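Projet tutoré, 2e année, parcours Emballage et logistique
Rapport final, mars 2021

3. Étude du poste de préparation des sachets

3.1 Contexte

Le point de vente Kikville remet à ses clients des commandes à emporter composées d'une boisson, de serviettes et, sur demande, d'un sachet cadeau. Le local de préparation a été réaménagé en juillet et le plan de rangement n'a pas été revu depuis. L'étude porte uniquement sur les consommables en papier et en carton. Les couvercles et les denrées sont traités au chapitre 4.

3.2 Consommables retenus

Les fournitures proviennent de deux grossistes, Laizer pour les gobelets et les serviettes, Ovness pour les sacs. Les pailles sont livrées sous étui papier individuel. Le stock tampon du poste a été fixé à 200 serviettes et 54 gobelets, le réassort étant effectué une fois par service.

3.3 Implantation du plan de travail

Le plan de travail est adossé au mur. Les serviettes sont placées à gauche, dans une boîte basse en carton laissée ouverte. Les gobelets, emboîtés, occupent la zone centrale. Les sacs sont regroupés à droite, modèle imprimé et modèle kraft confondus.
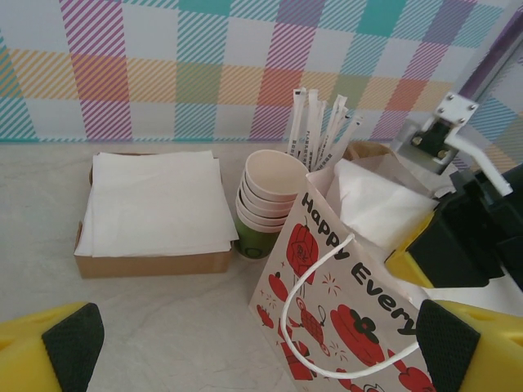

Figure 7. Plan de travail : serviettes, gobelets et sacs en papier.

Deux défauts ont été relevés. D'une part, les serviettes dépassent légèrement du bord avant de la boîte, dont la hauteur est insuffisante pour une pile complète. D'autre part, le sac imprimé est couché devant le sac kraft, ce qui gêne la prise de ce dernier.

3.4 Mesures

Le temps de préparation a été relevé au chronomètre sur 12 commandes identiques, avant et après modification. Le gain moyen est de six secondes par commande. L'essentiel provient de la prise du sac ; le remplacement de la boîte à serviettes n'a pas d'effet mesurable sur la durée, mais il réduit les chutes au sol.

3.5 Modifications proposées

Boîte à serviettes : passage au modèle Fandberg à rebord haut, même emprise au sol.
Sacs : stockage vertical, à plat les uns contre les autres, les deux modèles étant séparés par une cloison en carton.
Papier de soie : mise en place dans le sac au moment de la commande uniquement.
Gobelets : position inchangée.

Le coût de ces modifications est détaillé en annexe B. Le plan coté du poste figure en annexe C.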